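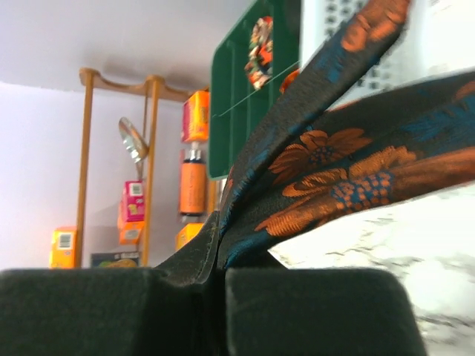
Gasby brings out a dimmer module for small rooms

Those of you who have been with this newsletter a while will remember my long grumble last September about wall dimmers that hum, buzz and generally carry on the moment you ask them to run anything under a handful of watts. Quite a few of you wrote back with the same complaint (thank you, I read every one), so it's a real pleasure to tell you that Gasby has brought out a module meant for just this sort of load.

It's called the Punda, and it fits behind a standard wall plate. It's a trailing-edge dimmer with a rated minimum of 16 watts and a maximum of 445, and the lower limit of the brightness range is set with a little screw at the side, so you can stop the lamps before they reach the point where they flicker. The older Gasby module wanted nearly 100 watts before it would behave itself, a tall order now that most of us have swapped every globe in the house for LED.

Hugo Figueroa, the product manager, was kind enough to spend a good part of an afternoon on the phone with me. He told me the colour shift some people noticed at low settings came from the lamps and not the dimmer, and he's probably right, though I'd still like to see it tested with a few of the cheaper brands. The first 600 units have gone to Bezerra, the distributor, and electricians with a trade account can order from there now. Retail stock comes later.

Seon-mi Lim, who wired the reading rooms at Isovdale, has had a pair of them in since the trial and says they run cool and quiet, even with the cover plate on. She does suggest labelling the neutral before you tuck everything back in – the terminals are close together and the print on them is tiny.

The data sheet is free from Gasby if you ask for it, and do mention the newsletter when you write. As always, this is a job for a licensed electrician.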